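Unit 4: Peg Boards, Fit and Clearance

Handout for the lab section. Bring it with you, along with the Brannigan tables from Unit 2.

A peg board tests one thing at a time if it is laid out well. The part, the hole and the path between them should each be open to separate measurement. On a poorly laid out board, a missed insertion can be a fault of fit, of alignment or of reach, and the record will not show which.

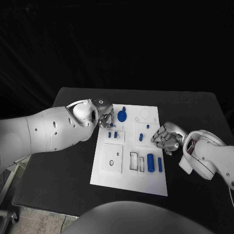

Lab notes by the Inau Course Staff
Fits and Assembly, April

4.1 Terms

Clearance: hole diameter minus peg diameter. Both are measured at room temperature.
Recess: a shallow seat that locates a part without gripping it.
Outline: a line marked on the board to show where a part belongs. It has no mechanical effect.

4.2 Part shapes

A plain round peg can be turned to any angle about its own axis and will still enter. Only position and tilt matter. A disc with an upright stem is handled by the stem and located by its rim, so a small tilt at the stem shows up as a lifted edge at the rim. Record the two kinds on separate sheets.

4.3 Jamming and wedging

Jamming is caused by a push in the wrong direction and clears when the direction is corrected. Wedging stores force between two contact points and does not clear until the peg is backed out. Short pegs in deep holes wedge early, before the second contact point has moved far down the wall.

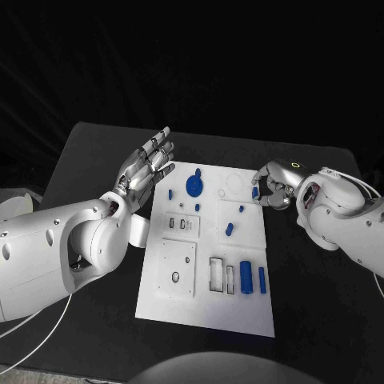 Tilt is therefore set before contact. Once the tip is below the surface, the hole wall limits what correction is left, and adding force makes a wedge worse. Use the Vokildale form for the approach angle and enter it before the result.

4.4 Exercise

Log 200 insertions on the Sadance sheet, round pegs only. Mark each one as clean, jammed or wedged. Plot the share of wedged trials against approach angle.

Read section 7 before the next lab.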